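Gevport's new planner lets a robot arm change its mind halfway through a reach

Tallcombe, Sat 16 January

A small software team in Tallcombe has released a motion planner that does something most robot arms still can't do well: change course in the middle of a movement without stopping first.

The planner is called Lodhi, and it comes from Gevport, a company that has spent the past few years writing control software for arms that share a room with people. Version 2 went out to partner labs this week, and early users are pretty excited. So are we!

The usual way to move an arm is to look at the room, work out a full path, and then follow it to the end. If a person steps in or the object gets nudged, the arm brakes, looks again and plans from scratch. It's safe, but it's slow, and in a busy room the arm can spend more time waiting than working.

Lodhi keeps planning the whole time. It breaks a reach into short pieces and keeps 4 candidate paths alive at once, scoring each one against the newest picture of the room. When the best path goes bad, the arm slides over to the next one while it's still moving. The full set is refreshed every 30 milliseconds.

"The old planner treated a person walking by as an error," said Neema Lukumay, who leads the planning work. "We wanted it to be an ordinary Tuesday kind of thing. Someone walks past, the elbow tucks in a little, the hand keeps going where it was going."

The hard part was the handoff between paths. Early builds picked good routes but jerked when they switched, and the jerk was enough to shake a cup out of a grip. The fix came last July, when Aishwarya Menon, who works on the perception side, began passing the planner a confidence value along with each position. A blurry or half-hidden object now gets a wide, soft margin, and the margin tightens as the cameras get a better look. The paths bend toward each other early, and the switch is smooth.

That single change also cleared up a long list of small annoyances. The arm used to hesitate near shiny surfaces, where depth readings jump from one moment to the next. Now it slows a touch and carries on — a much nicer thing to watch.

Gevport tested the release on 167 reaching tasks, from picking up a sponge to putting a lid back on a jar, with people moving through the workspace in most of them. The task files are included with the software, along with a replay tool that shows which path the arm was on at every moment and why it let the others go. For anyone who has spent an afternoon guessing why an arm swung left, the replay tool alone may be worth the install. 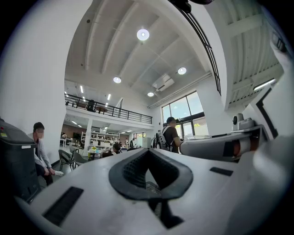

Does the planner need a special arm to run on?

Any arm that accepts velocity commands and reports its joint positions should work. Gevport supplies settings files for the models it has tested itself, and the setup guide explains how to write one for a different arm. Teams will need at least one depth camera with a clear view of the workspace, and a second one helps a lot when the arm blocks its own view.

The first outside group to run version 2 is a lab in Prutstead, which is using it for kitchen cleanup tasks. They have already sent back a patch for the replay tool that lets users drag an obstacle into an old recording and see what the planner would have done about it. Menon says the patch will be in the next update.

Still missing is support for two arms working together. Lodhi can run on both, but each one treats the other as a moving obstacle, so passing an object from hand to hand is clumsy. Lukumay's team is working on a shared plan for pairs and hopes to have a test build ready by July.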